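Print | E-mail

The Nevetti kitchen arm: can it do breakfast yet?
By Ilona Virág, July

I've wanted somebody else to make my toast since I was 17, so I was way too excited about this one! The Nevetti costs $2085 (gulp), and breakfast is what they're selling it on.
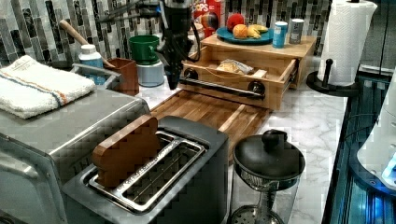

My own toaster was $79 and never needed a software update, so the bar is pretty high. Bread is squishy, bags are slippery, and slots are narrow. I'd want all three handled before I paid.

1. Drawers and bread boxes

A drawer sounds easy until you think about how little room there is around the handle. I'd still rather do this one myself, half asleep.
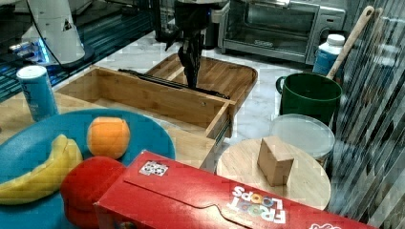 2. Counter space

My biggest gripe! I have one decent stretch of counter, and I'm not giving it up for a helper that can't mop (yes, I asked). 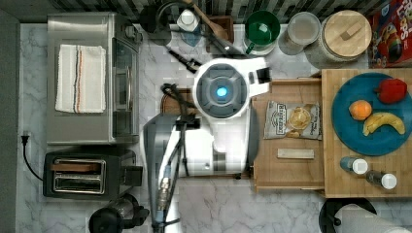
3. Should you buy it?

Not this year, for me. I love the idea, but I'm keeping my money and buttering my own toast.

98 shares | 17 comments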